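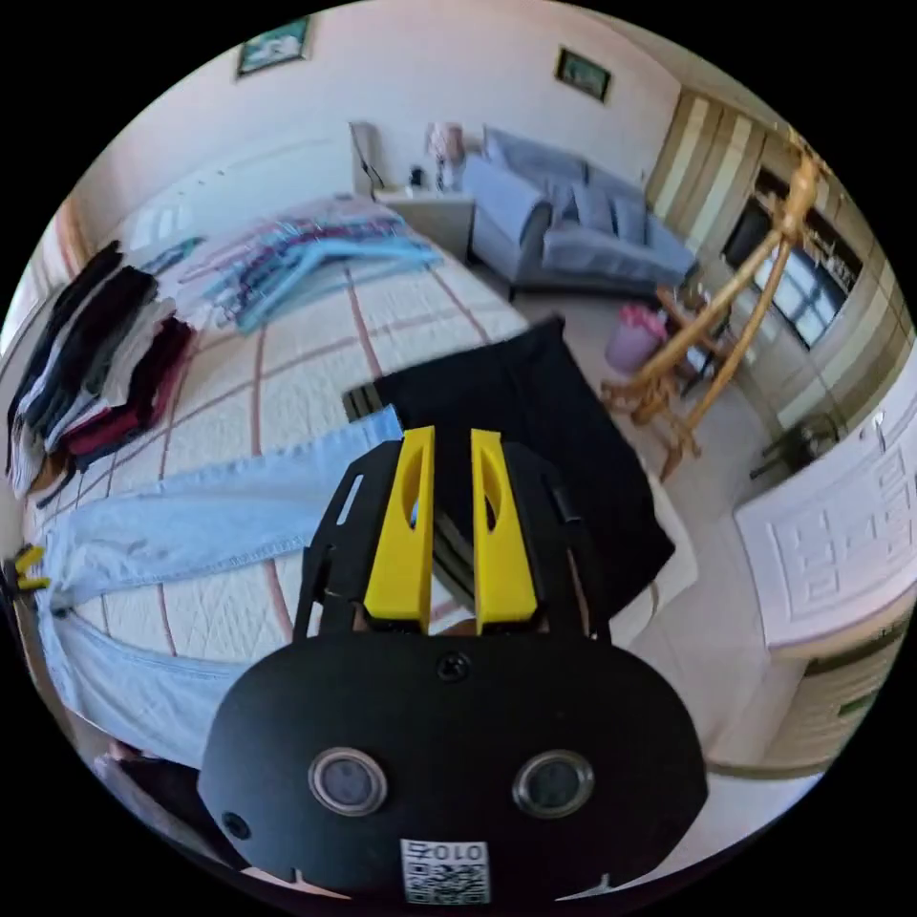
Why do we fold our clothes?

Folding makes clothes flat, so they take up less space and don't get badly creased.

Fliltell for Kids
By the Fliltell home team
February
264 shares | 18 comments

A T-shirt dropped on the floor takes up a lot of room for something so thin. Most of that room is air, trapped in the lumps and bumps of the cloth. When you fold the shirt, you push the air out and the layers lie close together.

What is a crease?

Cloth is made of thousands of tiny fibres. If you screw cloth up and leave something heavy on it, the fibres bend and stay bent. That line is a crease. Folding makes creases too, but only a few, and they are straight. Cotton creases easily. Wool springs back quite well, which is why a jumper can look fine after a week in a drawer.

Why use a bed?

You need a flat place that is bigger than the clothes. A bed is wide and soft, and you can stand beside it without bending down too far. Smooth the quilt first. If your quilt has squares stitched on it, you can use the lines to help you fold straight.

How to fold jeans

Jeans are made of denim, a strong, thick kind of cotton cloth. Lay them out on the bed with both legs straight. Blue jeans, black jeans, it makes no difference.

Check the pockets. Take out tissues and coins.
Fold one leg over the other so the seams meet.
Bring the bottoms of the legs up to the waistband.
Fold once more.

How to fold a top

Lay the top face down and smooth it with your hands. Fold each side in towards the middle, then tuck the sleeves back so they don't stick out. Bring the bottom up to the neck. Turn it over and you should have a rectangle.

How to make a stack

Put each folded thing on top of the last one. Thick, heavy clothes go at the bottom. Some people sort by colour, with dark clothes together and light clothes together. Other people make one pile for each person in the house. If a pile starts to lean, make two.

Dark clothes can be hard to tell apart when they are folded. Look for a stripe, a label or a seam before you pull one out, and lift the clothes above it with your other hand.

When you have finished, carry the stack with one hand underneath and one on top, and put it in the drawer the same day.

Fliltell uses cookies to remember your settings. Ask a grown-up before you change them.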